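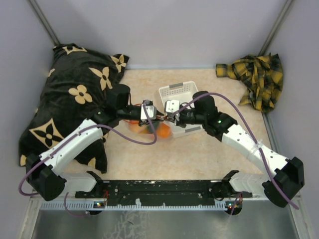
Records I have argued with this month

I buy music magazines the way other people buy crisps, which is to say at the till and with mild shame. September was a bad one for it. I came home from Prulthorpe on Saturday with three of them under my arm and a second-hand copy of the Peng album I already own on tape (different sleeve, don't judge me).

The reason I'm writing this is a review of the new Plilten record. It got 39 out of 100. Thirty-nine! I don't mind a harsh review, I love a harsh review, but this one spends four paragraphs on the bass player's previous band and then gets the name of the opening song wrong. Did they get past side one? The second half is where all the good stuff is – that long slow track with the organ underneath, and the one where the drums drop out and you can hear somebody counting under their breath.

I sent a photo of the page to Asmaa Abou Zeid and she rang me straight away, cross on my behalf, and then admitted she'd have given it a 50. We've agreed not to discuss it until after the Lundummont show.

On a happier note, Yasaman Zarei has a lovely long piece up on her site about small-run cassette labels, and you should all go and read it. She talked to people who were packing tapes in their bedrooms, 80 at a time, and she lets them ramble on about postage and blank tape prices and which printer smudges. It's 2,251 words and I'd have taken double. What I like is that she clearly knows the records inside out but never makes you feel daft for not having heard them. I wrote down five names and have already spent money on two.

Anyway, the Peng album. I put both copies on back to back and I'm sure the vinyl has a longer fade on the last song. My sister says I'm imagining it. If anyone has the CD, could you time it for me and leave a comment? Mine on tape goes at 4:12, give or take my slow thumb.

Next post will be the Lundummont gig, assuming the trains behave.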